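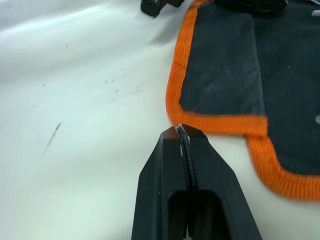
Learning Tamazight, month three

So I'm still at it! My tutor, Kenza Lahlou, has me reading short letters out loud now, and my throat is finally making friends with the sounds English doesn't have. The alphabet (Tifinagh) is the fun part — I write my grocery lists in it, slowly, and then can't read them at the store.

Verbs are another story. I wrote out 12 of them on Sunday-best index cards and mixed up half before lunch. What's helping is the way the word for "woman," tamghart in some places and tamettut in others, starts and ends with a t. Once Kenza pointed that out I started hearing it everywhere, even in the name of the language.

Karim Ait Brahim lent me a book of folk tales, so that's November sorted. I've read one page. It has a jackal in it, I'm pretty sure.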